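Home | News | Community | Business | Sport | Contact

Robot workshop opens its doors at Ondbridge

Tuesday, November 3, 2020
By staff reporter

A small robotics workshop in Ondbridge let the public in on Saturday for the first time, and people who had booked a spot got to pick up fruit with the same tools its staff use to teach robot arms.

Mondeter, which rents the upper floor of the old Esteves building, ran the open day in short sessions from mid-morning. Numbers in each room were kept low, masks were worn and the tools were wiped down between groups. Anyone who could not get a booking was able to follow part of the day online, and the company said 1282 people watched at least some of the stream.

The company does not build robots. It collects the examples that robots learn from. A person holds a gripper in one hand and does an ordinary job with it, such as moving a cup or putting the shopping away. A camera on the tool records what happens. The recordings are then used to train a robot arm fitted with the same kind of gripper, so it can try the job without a person guiding it.

Visitors began with a talk in the front room, where staff passed round older versions of the tool. The first was heavy and had to be held with two hands. The newer ones are worked with a trigger and can be used for a full morning without much strain, staff said, although most people swap hands or take a break before that.

The talk also covered how the recordings are checked. Each one is watched by a second person before it is kept. Recordings where the fruit is dropped are put in a separate folder and some of those are used as well, as the arm has to learn what to do after a miss. In October the team kept 1751 recordings, its highest count for a single month.

From there, groups moved through to the practice areas. Mondeter sets these up to feel like rooms in a home, with everyday furniture and household goods left where people would normally leave them. Staff told visitors that a robot trained only at a bare bench tends to do badly when it meets a patterned cloth or a crowded kitchen counter, so the tables are changed often.

The fruit table drew the longest line. The job there is to close the gripper on a piece of fruit, lift it and put it in a bowl, without squashing it or knocking anything over. Staff showed it first and then handed over the tool. Most visitors came in too fast on their first go. The advice was to bring the fingers down on both sides of the fruit, stop, and only then squeeze.

Mandarins are a favourite for beginners because they are light and the skin gives a little. Lemons are harder on account of their shape, and limes can roll. Persimmons are left for people with some practice, as a ripe one marks easily.

A mandarin sits on the checked cloth between the blue finger pads, with the fruit bowl to the right.

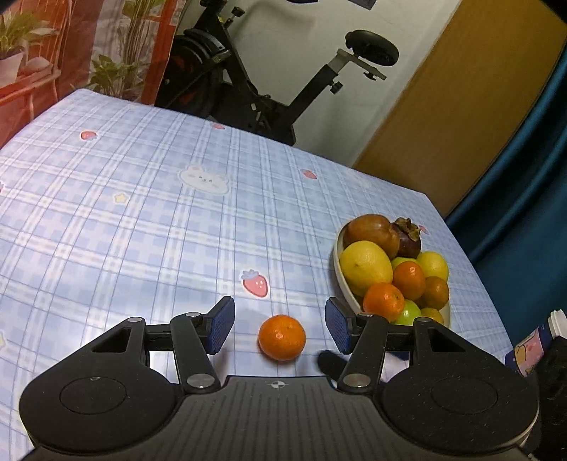 What visitors asked

Most of the questions were about jobs. Staff said the work they had in mind was help around the house for people who have trouble gripping or reaching, and that no product was ready for sale. They would not give a date for one.

Others wanted to know about privacy. Mondeter said recordings are made only in its own rooms and in homes where the people living there have signed up, and that faces are blurred before anything leaves the building.

The day ended with a robot arm doing the fruit job by itself. The arm, called Erer by the team, was given 3 tries. It dropped the first mandarin just short of the bowl and managed the next 2, the second of them quite slowly. There was clapping from the back of the room. Staff said the result was close to what they get on a normal working day.

Several parents asked whether school groups could come through. The company said it would like to host classes once larger groups are allowed indoors, and that children would need an adult with them at each table. The tool is sized for an adult hand and younger visitors on Saturday used it with help.

Next open day

Mondeter plans another open day in the new year, with the same session lengths and a table for folding towels added to the program. Bookings will be free and will open on the company's website. Parking at the Esteves building is limited and visitors are asked to use the lot behind the library. The entrance is by the side stairs, and there is a lift for those who need it.

The company is also looking for part-time staff to make recordings. No background in robotics is needed and training is paid. Applicants should be comfortable standing for long stretches and doing the same task many times over.

Recent stories

Ondbridge library extends its evening hours
Roadwork on the river bridge to finish early
Farmers' market moves indoors for winter
Council seeks views on new bike path
Swimming pool reopens with lane bookings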